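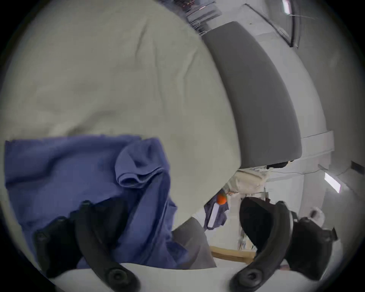 Jaws open, the left one over the blue cloth

12 comments | 41 shares

2. Plan your Fisto purchase

I budgeted for one gripper my first time, and folding a shirt takes two! So start here.

1. Order grippers in pairs. My Potholm quote was 726 for the pair, and Karlijn Bakker got the same in March.

2. Put aside 400 for spare fingers and screws (the tips do scuff).

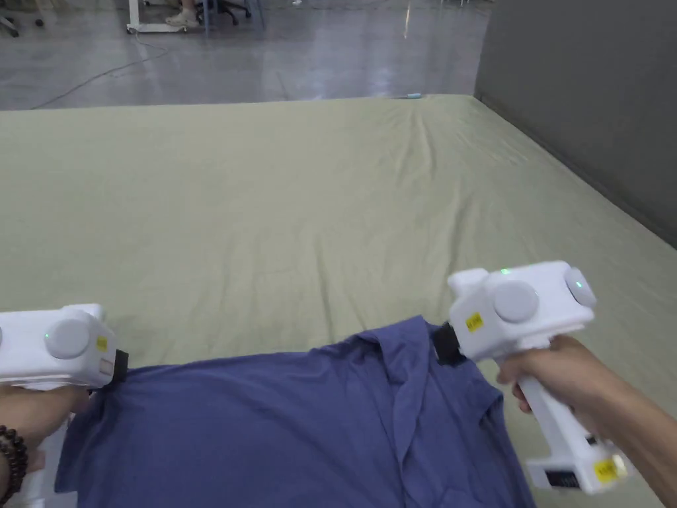
One gripper per hand, a side of the shirt in each

Note: a bed-sized surface with a fitted sheet is plenty. Please don't buy a special table!

3. Measure your room before you pay for anything. You want space to stand and swing both elbows, plus somewhere for the cart.

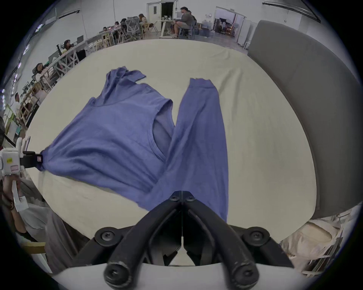 4. Buy a few plain long-sleeve shirts too. Sleeves eat up practice time, so I'd plan a whole Tuesday for them.

Caution: keep fingers clear of the jaws when you try a new pair.

Share this section | 3 likes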